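Tax relief for small software firms - is it worth applying?

stusonus_dev
We are a team of three people in Plurketska and we make booking software. The city now offers a lower tax for new IT firms, but the certificate costs 791 and the form is very long. Did anyone here get it?

plainledger
Yes, we got it in December. It took longer than they promised, but the saving in the first year was 3160. I would do it again.

northbank
I disagree with this. The relief ends when you hire above the limit, so it keeps firms small. Valtano moved its office away for this reason, and 400 jobs went with it. Better internet outside the center would help more.

plainledger
Valtano was never under this program, it was already too large. Please check the rules before you write this.

northbank
Fair, I mixed up two programs. My point about hiring stays.
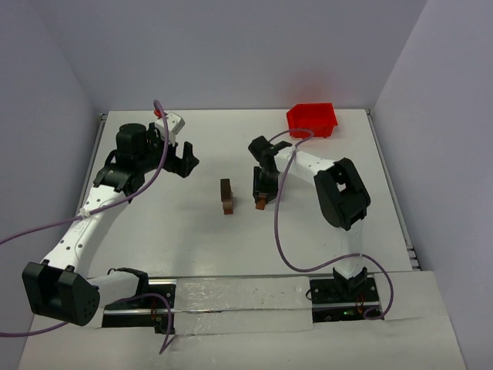 Last edited by northbank at 16:20

aitbrahim_road
I work near Ait Brahim and for us the problem is different. The office accepts only paper contracts, and our clients abroad sign everything online. They sent our file back twice.

stusonus_dev
Did they say which contracts they need? All of them, or only the largest one?

aitbrahim_road
Only those from the current year - but with a translation and a stamp on each page.

stusonus_dev
Thank you. Then I will ask for the price of the translation first and write again here.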